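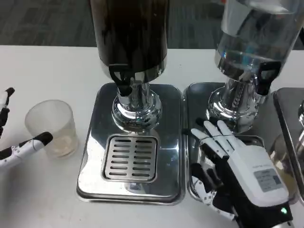 그 골 진 유리잔 얘기를 하려면 쿠부트몽에서 일하던 때부터 해야 한다. 언덕 위에 있는 오래된 호텔인데, 이름만 거창하지 엘리베이터는 하나고 그마저도 4층에서 꼭 한 번씩 덜컹했다. 나는 거기 2층 라운지에서 아침 음료 담당이었다. 담당이라고 하니까 대단한 것 같은데 그냥 커피 채우고, 물 채우고, 받침대 닦고, 또 커피 채우는 사람이었다. 하얀 테이블에 디스펜서가 나란히 서 있고 바닥에는 진회색 카펫이 깔려 있는 그런 방. 카펫이 어두운 색이라 커피를 흘려도 표가 안 난다고 다들 좋아했는데, 나는 그게 싫었다. 표가 안 나면 어디를 닦아야 하는지도 모르잖아!

처음 출근한 날 나를 가르쳐 준 사람은 야부즈 아크욜이었다. 말이 별로 없고 손이 빨랐다. 내가 물통에 물을 콸콸 들이붓고 있으니까 옆에서 한참 보더니 "손님이 무슨 낙타예요?" 했다. 그게 그날 들은 제일 긴 말이었던 것 같다. (나중에 보니 농담이었다. 그때는 혼난 줄 알고 점심도 제대로 못 먹었다.)

발라크리슈난 무달리아르 씨가 온 건 4월이었다. 성이 길어서 내가 자꾸 더듬으니까 본인이 먼저 발라라고 부르라고 했다. 일흔은 넘었을 텐데 걸음이 나보다 빨랐고, 아침마다 문 열기도 전에 와서 복도 의자에 앉아 있었다. 문을 열면 곧장 커피 쪽으로 가서는 잔을 대고 반만 받는다. 그러고는 옆으로 한 발짝 옮겨서 물을 나머지 반만큼 받는다. 찬물을! 뜨거운 커피에! 나는 그걸 처음 보고 저러면 미지근하기만 하고 무슨 맛으로 드시나 싶어서 뜨거운 물을 따로 갖다 드렸다.

"아니, 이게 좋아요."

"미지근한데요."

"미지근하면 빨리 마시잖아요. 빨리 마셔야 한 잔 더 마시지."

그래서 그날부터 우리는 친해졌다. 친해졌다고 해 봐야 내가 받침대를 닦는 동안 발라 씨가 그 옆에 서서 떠드는 게 전부였지만, 나도 떠드는 걸 좋아하는 사람이라 잘 맞았다. 야부즈는 주방 쪽에서 컵을 쌓다가 우리 둘이 떠드는 소리가 길어지면 쟁반을 조금 세게 내려놓았다. 그게 신호였다.

발라 씨는 젊을 때 카심이라는 배를 탔다고 했다. 화물선이었고, 자기는 식당 칸에서 일했는데 거기에도 꼭지 달린 커피통이 있었다고. 배가 기울면 줄기가 비스듬하게 떨어져서 잔을 꼭지 바로 밑에 대면 안 되고 조금 옆에 대야 했단다. 얼마나 옆에 대야 하는지는 그날 바다를 봐야 안다나. 나는 그 말을 반만 믿었다. 배가 기울어도 통도 같이 기울 테니 결국 똑같은 거 아닌가? 집에 가는 버스에서 내내 생각해 봤는데 머리만 아팠다. 지금도 모르겠다.

큰 행사가 있던 날 얘기를 해야겠다. 아달레라는 회사에서 연수를 온다고, 아침에 최대 60명이 라운지에 들어온다고 했다. 평소에는 많아야 그 절반도 안 됐다. 전날 밤에 야부즈랑 둘이서 통을 죄다 분해해서 씻었다. 꼭지를 돌려 빼면 안쪽에 조그만 고무 고리가 있는데, 이걸 잃어버리면 큰일이다. 나는 그 고리를 앞치마 주머니에 넣었고, 앞치마를 세탁실에 넣었고, 그다음은 뭐, 짐작하시는 대로다.

세탁실에서 고리를 찾은 건 밤 열한 시가 넘어서였다. 수건 사이에 끼어 있더라. 야부즈는 화도 안 내고 그걸 받아서 물에 헹구더니 자기 손바닥에 올려놓고 한참 들여다봤다. 그러고는 내일은 자기 주머니에 넣겠다고 했다. 그 말이 왜 그렇게 서운했는지 모르겠다.

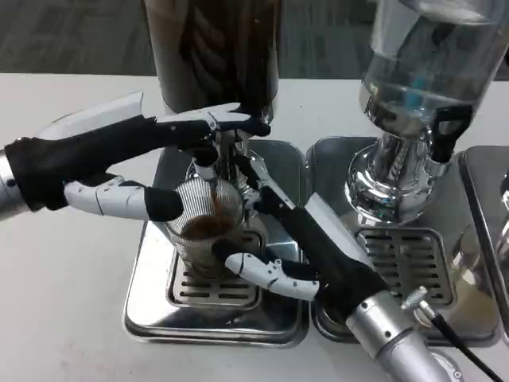
"꼭지는 며칠에 한 번씩 빼서 씻어야 해요?"

"커피 통은 매일 저녁, 물통은 이틀에 한 번이면 돼요."

내가 묻고 야부즈가 대답한 말이다. 들어온 지 두 달이나 된 사람이 이제야 그걸 묻고 있었으니 참. 그동안은 야부즈가 혼자 남아서 다 해 놓고 퇴근했던 거다. 나는 통이 원래 아침마다 깨끗한 줄 알았다. 어릴 때 양말이 원래 서랍에서 나오는 줄 알았던 것처럼.

아무튼 행사 날 아침이 됐고, 사람들이 우르르 들어왔다. 줄이 문밖까지 늘어졌고, 커피는 무섭게 줄었고, 누가 손잡이를 젖혀 놓고 딴 데를 보는 바람에 받침대가 찰랑찰랑했다. 나는 행주를 양손에 들고 뛰었다. 그 와중에 발라 씨가 줄 한가운데 서 있는 게 보였다. 투숙객이니까 앞으로 오시라고 손짓을 해도 고개만 저었다. 앞에 선 사람한테 뭐라고 열심히 설명을 하고 있는데, 손으로 비스듬한 줄을 긋는 걸 보니 배 얘기가 분명했다.

그런데 발라 씨 차례가 됐을 때 커피가 떨어졌다. 쪼르륵 하다가 뚝. 잔에는 한 모금이나 될까 말까 했다. 나는 정말 울고 싶었는데, 발라 씨는 잔을 들여다보더니 옆으로 한 발짝 가서 거기다 물을 가득 받았다. 그러고는 그걸 마셨다. 커피 한 모금에 물 한 잔을!

"오늘은 좀 연하네."

그게 다였다. 뒤에 서 있던 사람들이 와르르 웃었고, 그중 한 명이 새 통이 올 때까지 자기들도 그렇게 마시겠다고 했다. 구라고 불러 달라던 연수팀 인솔자, 궈훙쥔 씨였다. 그 사람은 진짜로 맹물에 가까운 걸 한 잔 마시고 얼굴을 찡그리더니, 이걸 매일 드시냐고 발라 씨한테 물었다. 둘은 창가로 가서 앉았고, 내가 새 커피를 들고 나왔을 때는 이미 배가 어느 항구쯤 가 있었다.

발라 씨가 떠나기 전날, 나는 내 돈으로 산 유리잔을 하나 가져갔다. 시장 안쪽 쿠타리 그릇집에서 산 건데, 세로로 골이 쭉쭉 나 있고 손에 쥐면 안 미끄러진다. 주인 말로는 300밀리가 들어간다는데 재 본 적은 없다. 배에서도 안 놓칠 잔이라고, 나는 그 말을 하려고 밤에 연습까지 했다. 그런데 막상 아침이 되니까 입이 안 떨어져서 그냥 테이블에 올려놓고 드셔 보세요, 했다.

발라 씨는 잔을 한 바퀴 돌려 보더니 커피 꼭지 밑에 댔다. 나는 당연히 반에서 멈출 줄 알았다. 옆으로 한 발짝 갈 줄 알고 길까지 비켜 드렸는데 안 멈추는 거다. 가는 줄기가 계속 내려오고 잔 색이 점점 진해지고, 결국 위에까지 찼다. 그러고는 그 뜨거운 걸 후후 불면서 천천히 마셨다. 아주 천천히. 야부즈가 주방에서 나와 보더니 쟁반을 소리 안 나게 내려놓았다.
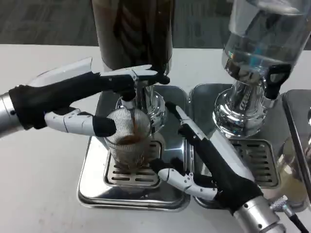
골이 진 유리잔에 커피를 받는 중

발라 씨는 잔을 안 가져갔다. 가방에 넣으면 깨질 것 같다고, 다음에 와서 쓸 테니 맡아 두라고 했다. 나는 그걸 컵 선반 맨 안쪽, 행주 바구니 뒤에다 넣어 두었다. 누가 손님용인 줄 알고 꺼내 갈까 봐 퇴근할 때마다 손을 넣어서 확인했다. 손끝에 골이 드르륵 만져지면 그제야 불을 껐다.

그해 가을에 엽서가 한 장 왔다. 앞면은 항구 사진이고 뒷면에는 딱 두 줄이었다. 요즘은 의사가 커피를 줄이라고 해서 물을 더 많이 탄다는 것, 그리고 야부즈한테 안부 전해 달라는 것. 야부즈한테 보여 줬더니 읽고 또 읽고는 주머니에 넣어 버렸다. 내 엽서인데! 돌려 달라고 했더니 잃어버릴 거 아니냐고 했다. 고무 고리 일을 아직도 안 잊은 거다.

나는 이듬해에 쿠부트몽을 그만뒀다. 마지막 날 저녁에 통을 분해해서 씻고, 고리를 빼서 야부즈 손에 하나씩 올려 주고, 물기를 닦고, 다시 끼웠다. 컵 선반 안쪽에서 그 잔을 꺼냈다가 도로 넣었다. 맡아 두라고 했으니까 거기 있어야 할 것 같았다. 야부즈는 행주를 널면서 나를 안 보는 척하고 있었다.

"커피 남았는데, 마실래요?"

그래서 둘이 남은 커피를 종이컵에 나눠 받았다. 야부즈가 자기 컵을 들고 옆으로 한 발짝 가더니 찬물을 반이나 섞었다. 나도 따라 섞었다. 맛은 정말 없었고, 우리는 그걸 금방 마시고 한 잔씩 더 받았다.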